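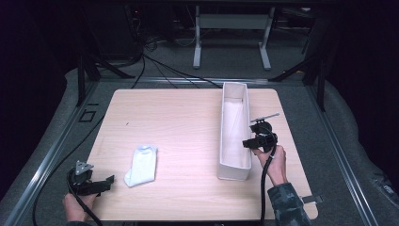
Sock-into-box task, handheld grippers, left hand on the sock side.

trimdale_tess
OK so I finally have numbers on the sock thing. Recap for anyone new: we collect demos with a gripper in each hand, no arm in the loop, then train a policy on them. Ran it two ways. Set A was 600 demos with the sock starting in any old spot. Set B was 600 with the sock always left of the box, folded over once. I expected A to win everywhere. It didn't! On the plain left-hand start B was miles better, and even with the sock shifted a bit it held up. Only when I moved the box did A come out ahead.

Iyengar_fan
Nice work, but I don't buy the comparison. Same operator for both sets? If you did A first you were still learning how to hold the things. My own first couple of hundred demos are rubbish, all hesitation and regrasping.

trimdale_tess
Fair. A was first, yeah. I did toss 37 of the worst ones and re-record them – but you're right, that doesn't fix the practice effect.

drorier
Colour me unconvinced the other way. I think it's coverage. 600 demos spread over a whole tabletop is thin, and nobody should be shocked that it's mushy. Get to 3000 and A wins everywhere. Wenceslao Salinas showed something similar with tea towels at our April meetup.

Iyengar_fan
He had two operators and swapped them halfway though, so I wouldn't lean on that one too hard.

drorier
Swapped them on purpose! That was the control.

stultora
Do your cables drag at all? Mine used to tug on my wrist whenever I reached across, and the policy learned a funny little detour from it. Took me ages to spot. Clipping them to my sleeve helped heaps.

trimdale_tess
Haven't checked for that, will have a look at the trajectories tonight. Rocío Sosa has offered to record a fresh A and B, alternating every batch, so that should settle the practice argument at least. We'll train 3 seeds of each this time. I only had the one before (I know, I know).

Iyengar_fan
One seed?? Mate.

drorier
Post the per-position results when you have them, please, averages won't tell us much.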